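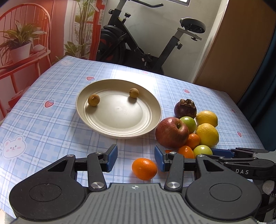
Fruit onto the plate: two longans on it, a kumquat between the fingers.

Pindell Home Collection: Your Questions

Pindell is our project for gathering everyday handling examples, recorded in ordinary rooms with hand-held grippers. We started in Clollcombe and now have people recording in Kekelbridge too, and we love how different the tables look! These are the questions that land in our inbox most often.

What does a collector do, in plain terms?
You hold the gripper, pick something up, put it where the task card says, and let go. One pick and place is one example. The fruit task is where nearly everyone begins, and it's a great one, because small round things roll and stems get in the way and you find out fast how much your own hand has been doing for you.

Do I need to know anything about robots?
No. If you can use salad tongs you'll be comfortable within an afternoon. You squeeze, the two fingers close, you ease off and they open.

How many examples do you want from me?
A full set is 200 examples of one task. Most people split that over a few sittings, and we'd much prefer that to one long evening with a sore wrist. Our fruit collection stands at 374 sets so far, which still makes us grin.

Should I clear the room first?
Please don't! Furniture, curtains, a bike, a door, a patterned tablecloth, all of it is welcome. A model that has only met fruit on a bare white desk gets confused by a strawberry print, and real homes are full of strawberry prints. Put away letters, family photos and anything else you'd like kept private.

Which fruit can I use?
Whatever is in season or in the kitchen. Mix the sizes if you can. Apples and lemons make you open wide, while kumquats, longans and jujubes call for a light touch and a bit of aim. Mangosteens are a favorite with us. Skip anything cut or very ripe.

Does the starting layout have to be neat?
A pile is fine, and so is a single piece sitting by itself. Change the layout between examples. Slide the plate, turn the apple, swap the lemons over. If the first twenty all look alike, shake things up.

I dropped one. Do I delete the recording?
Keep it. If you picked the fruit up again and finished, mark it "recovered" in the upload form. If it rolled off the table, mark it "failed" and start a new one. Recovered examples are some of the most useful we get, so drop away (just not on purpose, we can usually tell).

How fast should I move?
A little slower than you'd unpack groceries. Pause for a breath before you close the fingers and again after you let go.

What happens to my examples?
Filippos Karagiannis and the Tzavaras review desk watch a sample from each set, then the set goes into training. You'll get a short note back with anything worth changing. Sets are normally reviewed within 2 weeks.

Can my kids help?
They can choose the fruit and arrange it, and they come up with wonderful layouts. Recording is for adults only.

When is the next starter session?
Tue 17 June, at the Kekelbridge workshop. Grippers are provided, and you're welcome to bring your own fruit.

Contact the Pindell team | © Pindell Home Collection, Clollcombe | Back to top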